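Vaststead Basketball Club – Uniforms and Gear Meeting
Minutes, June 2026
Chair: Vanderleia Bittencourt
Apologies: received from the Zetham and Skála coaches

1. Previous minutes
Accepted with one fix: the November washing roster ran for 3 weeks, not two.
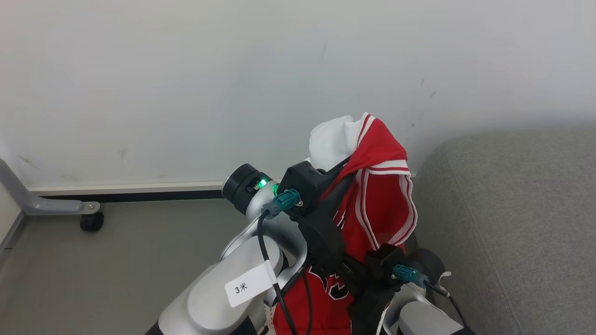
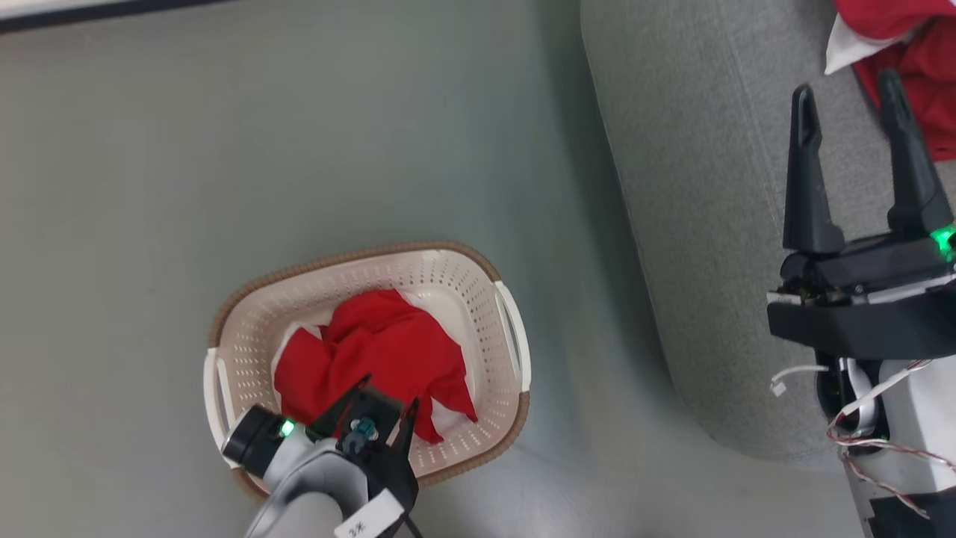 2. Washing and storage of playing tops
Vanderleia opened with the good news that the tops are coming back in terrific shape this season, and the colour is holding beautifully! General agreement that one basket per team is the way to go. The off-white plastic one with the small round holes and the brown woven-look band got a big tick from everyone, mainly for the moulded handles at each end – much easier to get through a doorway than the old duffel bags. Red tops are to be washed cold, inside out, and kept apart from anything white. Please don't leave them bunched up overnight; lay them flat or hang them by the hem so the numbers don't crease. Tesatari team asked whether the dryer is okay. Answer is no, line only.

AGREED: one basket for each team, team name on a tag tied to the handle.

3. Stocktake
We now have 59 tops across all sizes, which is a cracking result after last year's losses. The smalls are still short and the juniors are growing like mad, so swaps between teams are very welcome.

4. Money
Uniform account stands at $3,478. Quote for new junior tops came in at $1,848 including numbers front and back. Lively discussion about whether to add names as well. The kids would love it, but it makes handing tops down a lot harder – left off for this order.

AGREED: accept the quote, no names.

5. Other business
Spare socks are piling up in the gear cupboard. Free to a good home, help yourselves before training.
Skála still has two size 12 tops belonging to Zetham. Vanderleia to chase.

Next meeting: date to be emailed to team managers.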